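Replacing the Drive Gears on a Totar Feed Conveyor
Last revised 2019-05-22

Applies to conveyors with part number 3426 gearboxes. Older units with the 1274 gearbox use a keyed shaft and are covered on a separate page. Disconnect power and lock the switch before removing the side cover.

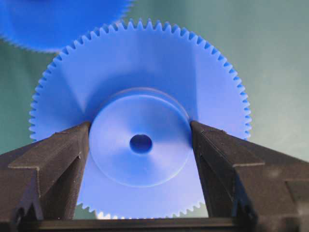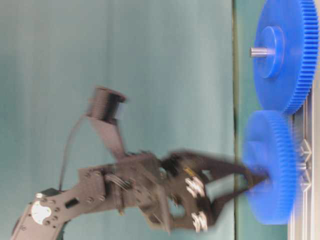
Plastic spur gears wear at the tooth tips first, and the wear is easy to miss when a gear is still mounted. Take both gears off the shafts and clean them with mild soap. Stand each one on its edge, as with the blue gear in the first picture, so that the rim can be checked against a plain background. A sound tooth narrows evenly to its tip and the gaps look alike all the way around. Replace the pair if any tooth is rounded, leaning or cracked at the root. Do not run a new gear against a worn one.

Removing the gears
Loosen the motor plate by two turns and slide it back. Pull the small gear first. If the large gear sticks, use a two-jaw puller on the hub. Never pry against the rim.

Fitting the new pair
Wipe the shafts dry and check them for burrs. Press each gear on by hand until the hub meets the shoulder. Slide the motor plate forward until the teeth mesh, then place a strip of thin paper between them and tighten the plate. Turn the gears by hand to feed the paper out. It should come out creased but not torn. If it tears, back the plate off slightly and repeat.

Lubrication
Use Altomex dry film only. Petroleum grease swells some plastics.

Run the conveyor empty for 18 minutes, then check the mesh again. Replacement pairs are listed under kit 3924.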